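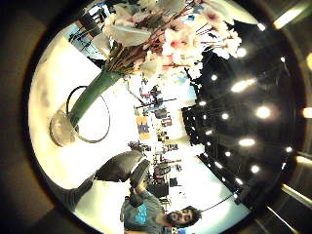
Office flower swap is back, and this time you can take the vase home too

Posted June 14, 2024 by Diệp Âu

If you've walked through our floor lately you've probably noticed the fake flowers creeping in. I started it, sort of. I brought one bunch back in February, when everything outside the window was the color of dishwater, and then Hiếu Đào brought a bigger bunch, and then it got competitive (you know who you are, people by the window).

So now we're making it a proper thing. The Tendley flower swap runs all next week in the open-plan room, and anybody who works in the building can join in, including the Vusia folks downstairs who keep asking me about it in the elevator. Bring an artificial arrangement you're tired of, leave it on the swap shelf, and pick out something else. Vases count. If you only have a vase and no flowers, bring the vase. If you only have flowers, we've got spare vases, a green glass one among them that I'm trying very hard not to claim for myself.

It does look good with pink and white in it. I had a whole argument with Lộc Lại over whether pink goes with green glass, and I say it does -- he wanted yellow. We left it pink.

A few practical bits. The swap table opens at nine every morning and I'll clear it at 5, so please don't leave things overnight. Give your flowers a dusting first! Last time I spent most of a lunch break with a hair dryer on the cool setting, getting fluff out of somebody's hydrangeas, and I would love to skip that this year. Silk ones can be wiped with a barely damp cloth, the plastic ones can just go under the tap.

There's also a small sale on the side. Visitación Robles has talked the Trương shop into letting us have their display leftovers, 800 loose stems in all, and they'll go for next to nothing in bundles of 20. I've had a peek in the boxes and there are lots of lilies, some blossom branches, and a kind of fern I can't name. Money goes toward new plants for the stairwell, real ones, which Reijo Laaksonen has promised to water. We'll see about that, Reijo.

If you want a hand putting an arrangement together, come find me at lunchtime. I'm no florist but I did take a weekend class over in Muvitthorpe, and the one trick I remember is to bend every stem a little before it goes in. Straight stems look like a handful of pencils. Start with the tall ones, fan them out, then fill the gaps with the big blooms -- and turn the vase as you go so the back doesn't end up bald.

Wire cutters are in the top drawer by the printer. Please put them back.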